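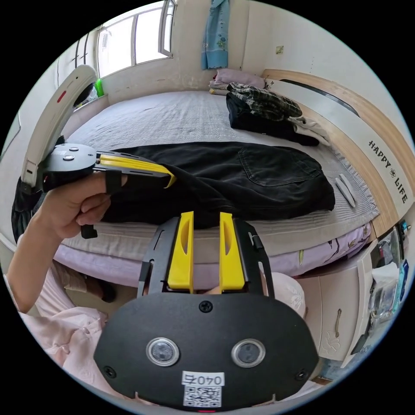
A black garment on the bed, mid-sort.

I bought my first second-hand jumper at 59, and I'm slightly embarrassed it took me so long. My mother had views about other people's clothes, and I'd swallowed them whole. Then the zip went on my winter coat in October, the repair place in Banstead had shut, and I wandered into the charity shop next door purely to get out of the rain. I came out with a lambswool cardigan for £8 and a feeling I can only compare to getting away with something.

Since then I've become a bit of a bore about it (ask my sister). I plan days out around shops. Skarnthorpe is my favourite, a small town with one steep street and 3 good charity shops on it, plus a church hall sale where you need to be in the queue by nine or the coats are gone. I once watched two women hold opposite sleeves of the same mac for a good five minutes, both smiling like mad.

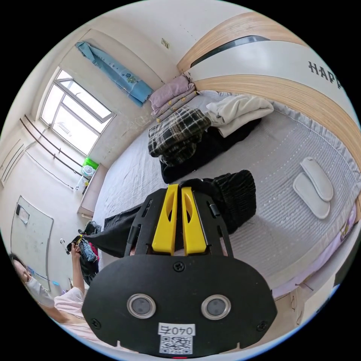
The trouble is that everything has to live somewhere. I have one wardrobe, a narrow thing that came with the flat, and by last spring the door wouldn't shut without a shoulder against it. So now I do a big turn-out twice a year. Out it all comes, and anything I haven't worn since the last one goes in the bag unless it's for funerals or skiing. I have never been skiing, but the trousers were such a bargain!

I've had a go at selling, too. A friend put me on to Hivel, where you list your bits and wait for strangers to offer you half. I sold a Sheehan raincoat in an afternoon and thought I'd found my calling. The next thing I put up, a perfectly nice skirt, got 1,000 views and not one offer. What were they all looking at? I gave it to the shop in Banstead in the end, and a fortnight later there it was in the window on a dummy, looking far better than it ever did on me.

Reader, I very nearly bought it back. I went as far as asking if they'd take it down so I could check the waistband.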